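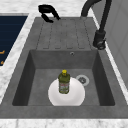
Women's football | Away days

Trotance opened its new ground to visitors in September, and I went along on the 10 o'clock tour. Seventy of us had booked. The club had printed 197 lanyards, so most people took a spare.

Noemí Zavala, who played left back here before her knees objected, led us round. The home dressing room has proper showers and pegs at a height a person can reach. The away one has the pegs. Bristska visit first and have apparently been warned.

Upstairs there is a kitchen for the players, a physio room and a lounge named after Benítez, the firm that paid for the carpet. You can tell it chose the carpet as well.

Themis Panagiotou coaches the under-16s and gave us a talk on the pitch, mostly about drainage. She trained on a car park for 2 seasons and has earned the right. A small boy asked if the men's team would be using it too. "They can ring up," she said.

Tea was £2. The bus back to Rarnness goes from the far side of the road, whatever the sign says.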